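Bronari Updates Gripper Setup for Pulta Cell

Bronari has completed a new setup procedure for the Pulta handling cell and will apply it from August. Each change to the gripper is now run first in the simulated version of the cell, using small items of mixed shape on and beside a light gray panel. Staff check the opening between the two fingers and the angle of approach before any value is passed to the physical machine.

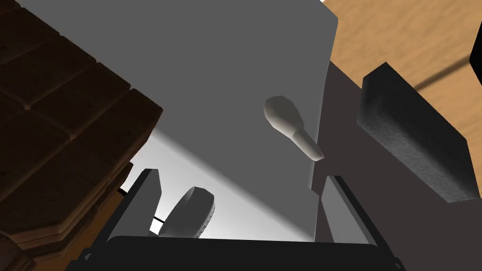

Maintenance Schedule

The finger pads will be inspected every 90 operating hours and replaced as a pair. Calibration of the wrist camera — formerly a separate visit — will be carried out at the same time and may take up to 85 minutes. The cell will be out of service on Saturday for the first inspection. Requests for setup changes should be sent to the Idero service desk.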